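Chapter 4
Sharing Out: How Groups Divide What They Have

What you will study in this chapter
The difference between equal shares and fair shares
Four common rules for dividing goods
Why the person who divides often chooses last
How sharing rules change when supplies run short

4.1 A problem older than money

Any group of people that eats, works or lives together has to decide who gets what. A family does it at supper. A village does it with water, and a hospital does it with beds. Economists call this allocation, and a good deal of it takes place without prices. When you pour squash for your cousins you are allocating, even though no one pays.

In this chapter we look at allocation on a small scale, where the rules are easiest to see. Chapter 5 moves on to towns and markets.

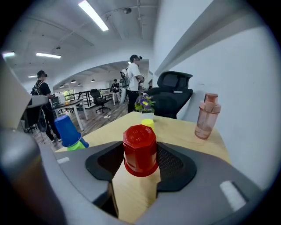 The simplest rule is the equal split. Everyone receives the same amount, whatever their size, age or effort. It is quick to explain and easy to check, which helps to account for its use among people who do not know each other well. It works best when the goods can be measured out in small units, such as rice, water or coins. It works badly with things that cannot be cut up. Two sisters who inherit one boat cannot take half each and go fishing.

A second rule is division by need. The person with most to lose from going without is served first. A third is division by contribution, where those who put in more take out more. The fourth is taking turns — one household has the boat this month and another has it the next.

4.2 The Sitthichai water rota

The hill settlement of Sitthichai has 787 households and a single main spring. In the wet months there is plenty for all and hardly any rule is needed. By the end of the dry season the flow falls sharply, and the settlement changes to a rota. Each lane may draw water for 40 minutes in the morning, in an order that moves forward by one place each day.

Ratree Boonyarit recorded how the rota worked over one dry season and noted 3,314 separate visits to the spring. Most kept to the order. Where households did step out of turn, they had usually asked the next lane first, and the favour was returned within a few days. The written rule was taking turns, but need was allowed to bend it.

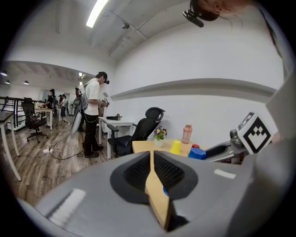
Binta Okoro objected that a rota of this kind favours people who are free in the mornings, and that a lane full of early workers may lose its place without any rule being broken. Her point is taken up again in section 4.5.

4.3 One divides, the other chooses

Suppose two people must share a cake. One cuts it and the other picks first. The cutter has a good reason to make the pieces as even as possible, as the smaller one will be left behind. The method needs no judge and no scales.

With three or more people it becomes harder, and the order of choosing starts to matter. Activity 4A asks you to test this with ordinary cups on a table.
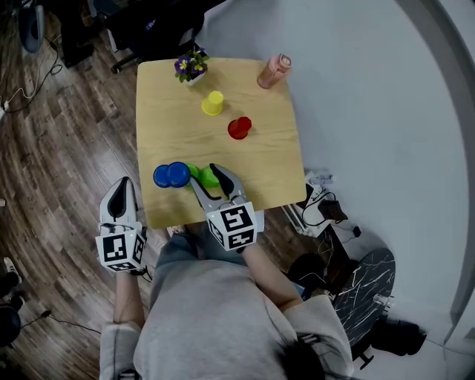 Figure 4.3 Cups of different colours on a table.

Activity 4A
Work in a group of three. You will need five cups and 15 dried beans. One member shares the beans among the cups in any way they like. The others then choose a cup each, and the divider chooses last. Write down who received what. Repeat until each member has been the divider, then do the whole activity again with the divider choosing first. Keep your results for section 4.6.

4.4 When people disagree about what is fair

Groups seldom argue about the sums. They argue about which rule should apply. At the Rarnent fruit co-operative, members who owned more trees wanted payment by contribution, while those with small plots preferred an equal split of the August profits. Both sides described their own rule as the fair one.

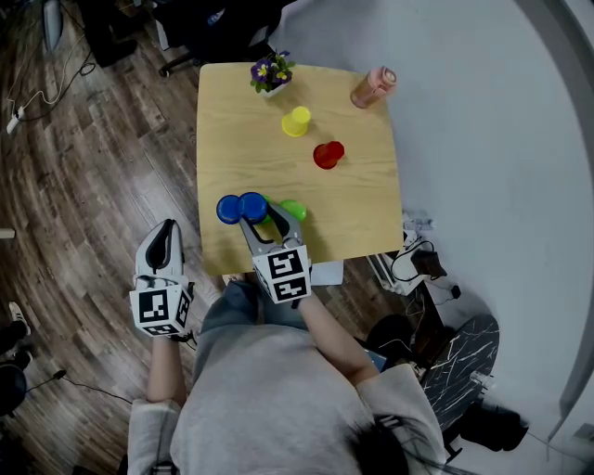
Bhavana Chettiar thought the members should have settled the rule before the harvest, when none of them yet knew how large their own crop would be. The co-operative took this up the following year. Half of the profit is now divided equally and the other half according to weight of fruit delivered.

Before you read on, write two or three sentences on a time when you thought something had been shared unfairly. Name the rule that was used and the rule you would have preferred.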